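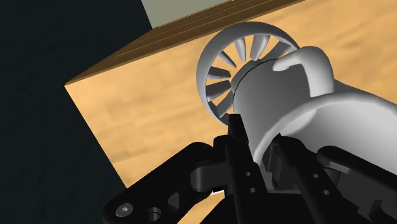 Pourquoi nos épisodes simulés sont-ils rejetés à l'import alors que la prise est bonne ?

Les horodatages de la caméra de poignet et ceux des articulations ne partaient pas du même zéro. Le contrôle d'import voyait 36 ms d'écart et refusait tout l'épisode, quelle que soit la qualité du geste.

Ticket 2857, projet Stamen
Composant : collecte en simulation, module d'export
État : résolu, suivi ouvert

Signalement
Lot de 700 épisodes généré avec la scène « table en bois, objet blanc à pales ». L'export se termine sans erreur, puis Nasetti (notre outil d'import) refuse presque tout. À la relecture, les trajectoires sont pourtant superbes : pince noire sous le corps cylindrique, anneau dégagé au-dessus du plateau, exactement le genre de prise qui nous manquait !

Essais
- Relance de l'export avec un seul processus : même rejet.
- Tolérance de Nasetti relevée à 50 ms : les épisodes passent, mais l'image est en retard sur la commande. À ne surtout pas garder, le modèle apprendrait ce décalage.
- Rendu de la vue poignet désactivé : plus aucun rejet. Là, on tenait quelque chose.
- Lecture du journal de Plelter, côté simulateur : l'horloge de rendu démarre après le chargement des textures, celle de la physique dès la réinitialisation. Joie dans le bureau.

Correctif
Les deux flux prennent maintenant l'horloge physique comme référence, et on jette les 2 premières images de chaque épisode. La tolérance est revenue à sa valeur d'origine. Rejoué en entier depuis les graines enregistrées, le lot passe et les courbes se superposent, c'est un vrai plaisir à regarder.

Reste à faire
- Ajouter un test de synchronisation avant l'export.
- Réexporter le lot de juillet, qui a le même défaut.
- Demander à Ó Briain s'ils ont gardé les graines de leurs propres séries, on aimerait beaucoup les fusionner avec les nôtres.
- Varier l'orientation de l'objet au départ : les pales et le crochet donnent des silhouettes très différentes d'un angle à l'autre, autant en profiter.

Commentaire, 16 h 40
Premier entraînement lancé sur le lot corrigé. Je laisse le suivi ouvert jusqu'au réexport de juillet.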